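# Let the Robots Come and See My Messy Bedroom

I went to the Jerari open day expecting to be annoyed, and I came home wanting to argue with half my friends about coats.
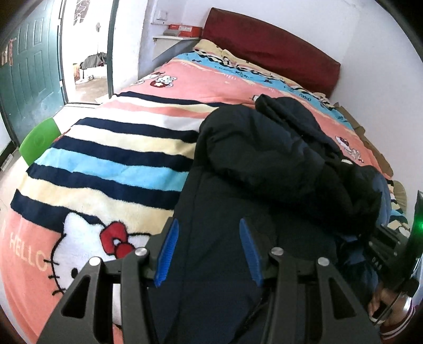 A reader has already written in to tell me I was had. If a person is holding the grippers and a person is doing the work, the comment goes, then there's no robot, and an open day with no robot is a craft fair with better lighting.

I laughed, and then I thought about it on the bus for two days running, so thank you, reader. I still think it's wrong. The part with the person in it was the best thing I saw all afternoon, and I want to explain why before everybody goes back to watching videos of robots doing backflips.

So, the setup. Jerari had taken over the ground floor of the old Betancur building, and you could wander in and out between lunch and closing time. The front room had the thing you'd expect, a robot arm behind a rope. It picked up a sponge, put it in a tub, picked it up again and put it in another tub. People filmed it. Kids loved it. I watched it for as long as I could stand (the sponge never did anything interesting) and then I followed the smell of coffee down the hall.

That's where they were handing out the grippers! You hold one in each hand, like a pair of very serious salad tongs. The fingers are dark gray, with ribbed blue pads on the inside, and there are pivots in them so they open wide and close again when you squeeze. A camera rides along and records what your tool sees while you get on with some ordinary chore. Later on, a robot with the same kind of fingers is supposed to learn from all of it. The chore of the day was a winter coat, one of those big padded ones, lying on a bed.

I've been putting away coats my whole life. I figured I'd be a natural.

I was terrible! I squeezed the sleeve, and the sleeve puffed up and slid out. I went for the hood and got the hood plus a good handful of blanket. I got one side folded in and it slowly unfolded itself while I was busy with the other side, like it was doing it to spite me. A padded coat is mostly air, and air doesn't hold still. Your real fingers know that without telling you. They pinch, they pat, they smooth things flat with the side of the hand, and you never notice because you're thinking about dinner. Take the fingers away and give yourself two clamps, and suddenly you notice everything.

And this is my actual opinion, so here goes. I think every company that wants to sell a house robot should have to let the public do this. Skip the rope. Skip the sponge. Put the tools in our hands and let us find out how hard the job is, and then we can have a sensible talk about whether we want the thing, and what we'd pay for it, and how long we're willing to wait.

Because the rope tells you a story. It tells you the machine is nearly finished and you're lucky to be getting a peek. The grippers told me something much closer to the truth. According to the wall chart by the coffee, they had 574 recordings of coats so far, and the woman pouring said they wanted 2000 before they'd even bother testing. Two thousand coats! For one chore! I found that weirdly comforting. It's the kind of number you get from people who've met a coat.

The other thing I liked was the mess. I've been to a demonstration or two in my time, and they always have the same fake living room: one gray couch, one plant, one mug. Nobody's ever been sad in that living room. A real bedroom has a loud Hello Kitty blanket on the bed with a big dark coat dumped on top of it, and a green plastic chair by the bed, and something cardboard-looking stuck down between the mattress and the wall. That's a bedroom I recognize. If a robot can only work where there's a single mug, it can go work for the mug.

Just think what a blanket like that does to you when you're trying to see where the coat ends. Stripes, letters, little white characters, a giant cat face with a bow. A person sorts it out in a blink. I'd guess a computer has to be shown, over and over, that the cat isn't part of the laundry. You can't get that from a gray couch.

Now, I don't want to sound like I've joined the fan club. I had a couple of grumbles, and I did put them on the comment card.

First, pay. The afternoon was fun because I could put the clamps down and go get a cookie. Somebody doing this all day is doing real work with their wrists and their patience, and I asked what those people earn and got a lot of warm talk about community. I like community. It doesn't cover the rent. If your product is built on a hundred people folding coats, I'd like the brochure to say what they were paid, right there next to the battery life.

Second, the rooms. If you want real bedrooms, you're asking real people to let a camera into them, and a bedroom gives away a lot. What's on your nightstand, what's on your floor, what you sleep under. I'd say yes myself, I think, for a fair deal and a form I could read in one sitting. The form on the table at the Betancur building was eleven pages. I got to page four, and page four had footnotes.

My neighbor, who's sick of hearing about all this, asked me why anyone needs a robot to put a coat away in the first place. Fair enough! I don't, most weeks. But my mother couldn't lift her arms past her shoulders in her last few years, and her coat lived on the bed because the closet may as well have been in another county. She'd have taken a slow, clumsy machine that dropped it twice. She wouldn't have cared about the backflips at all.

So, dear reader with the craft fair joke, I'm holding my ground. The person with the clamps is where all the know-how is at the moment, and I'd much rather be shown that than have it tucked away behind a curtain while an arm moves a sponge around.

They're doing it again in May, and the sign-up sheet said towels. I put my name down for the late slot. I've been practicing at home with the barbecue tongs, and so far I can do a washcloth.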